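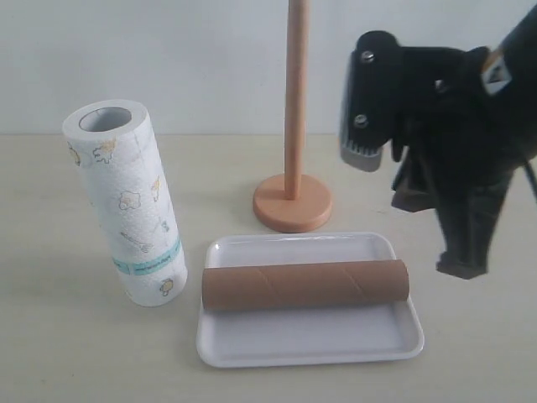
*Paper towel station: full roll, holder, old tube on the tray. Gripper to the right.*

**Manipulation practical, handout 4. Roll change task**
September 2022. Read before you come to the bench, not at the bench.

Task in one line: old tube ends up on the tray, new roll ends up on the holder pole, by teleoperation, no hands.

Last week was blocks. Blocks forgive you. A roll is tall, light, squashy and it tips, so most of the marks this time are in the approach and the grip. Driving is the easy bit.

### Before you start

- Book a slot on the sheet by the door. Slots are per pair. Swap driver and logger half way.
- Log in to Rikness (the logging tool, same password as the Brellport machines). If it asks for a project name put `rollchange`, lower case, one word. Anything else goes in a folder I can't see.
- Check both camera views are live, bench and wrist. If wrist view is frozen, restart the viewer, NOT the arm.
- Home the arm. Jaw open, then closed, then open again. Listen for the click.
- E-stop: logger's hand stays near it. Yes, the whole run.

### The episode, start to finish

1. Start recording in Rikness. Wait for the green dot.
2. If the tube is on the pole, lift it straight up and off. No twisting. Lay it flat on the tray.
3. Open the jaw wide *before* you go anywhere near the roll.
4. Come in level, one finger each side, and stop short. Look at the wrist view. Is the roll central between the fingers? If not, back out and redo. Don't nudge it across with one finger, it will go over.
5. Close slowly. Stop when both fingers touch and the paper just starts to give.
6. Lift a few centimetres, pause, count of two. If it slides, put it down and regrip lower.
7. Over to the pole. Line the hollow core up with the pole top, then down.
8. Open, retreat straight up, stop recording.

A failed episode is still an episode. Save it, tag it `fail`, write one line on why. "Dropped" is not a why.

### Grip force

The setting runs 0 to 3,000 (driver units, they don't mean newtons, don't write newtons in your report). Start at 700. Too high and the embossing gets flattened and the roll goes egg shaped, then it won't drop over the pole. Too low and it slides out on the lift.

Go up or down in steps of 100. Write the value down every time you change it, Rikness does not log it for you. Several pairs lost marks over this with the blocks.

Where to hold: below the middle is usualy better. Keep off the paper band on a new roll if you can, it slips over the sheets underneath and takes the grip with it.

On the wrist view you want the roll upright and a finger on each side of it. The printed drawings are handy here. Pick one, the slotted spatula say, and see if it stays put relative to the fingers during the lift. If the drawing moves, the roll is slipping or turning in the jaw.

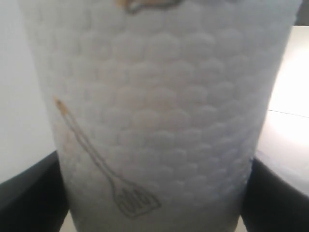 ### What the wrist camera won't tell you

- Height off the table. You get a tiny bit of table at the bottom when you're gripping, if that. Use the bench view.
- Where the pole is. Once you're holding the roll it blocks most of what's ahead. Line up from the bench view, then trust it.
- Tilt towards or away from you. Side to side tilt is easy, forward tilt looks like nothing at all until it falls.
- Real size. The edges of the roll aren't parallel on screen. Perspective, see lecture 2 notes. Don't measure the diameter off it, somebody always does.

So: wrist view for centring and for slip. Bench view for everything else. Logger calls out the bench view, driver watches the wrist. Pairs who both stare at the same screen do worse.

### Approach, the part everyone rushes

Start every approach from well clear of the roll. Stop there. Check these in order:

- Roll standing on its end, not leaning on anything
- Fingers level with each other
- Clear table on the side you're retreating to
- Speed on slow

Then come across sideways until the roll is central, open up, go forward. Two seperate moves. If you go diagonally with the jaw shut, the fingertip catches the base and over it goes.

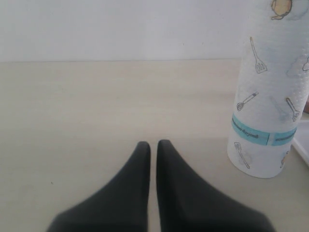
*Wrist view, fingers together and nothing held, roll off to the right. Sideways move needed before anything else.*

### What to hand in

Per pair, one folder on the Dilach drive:

- All your episodes, fails included, as exported by Rikness
- The grip value sheet (photo of the paper one is fine if it's readable)
- One page, no more. What you changed, what it did, what you'd change next. Sketch of your approach path, labelled.

Marks out of 100. The page is worth most of it, a perfect run with a thin page will not get you through. Clean fails with good notes will.

Deadline is on the course page. Late ones go to the December resit pile.

### Odds and ends

- Don't throw squashed rolls away, put them on the shelf under the bench. They're good for practising the grip.
- Tube rolled off the tray? Stop the episode, tag it, put it back by hand *with the arm paused*. Arm paused means the light is amber.
- If the jaw stops short of fully closed with nothing in it, it needs re-zeroing. Menu, Tools, Zero jaw. Then redo the open/close check.
- The old Rocha script (`roll_auto`) is still on the machine. Leave it alone for now, it assumes a different holder height and will go straight into the base. We'll fix it together in the planning lecture.
- Reading for next time: chapter on grasp stability, first half only. Skip the proofs, bring the friction cone diagram.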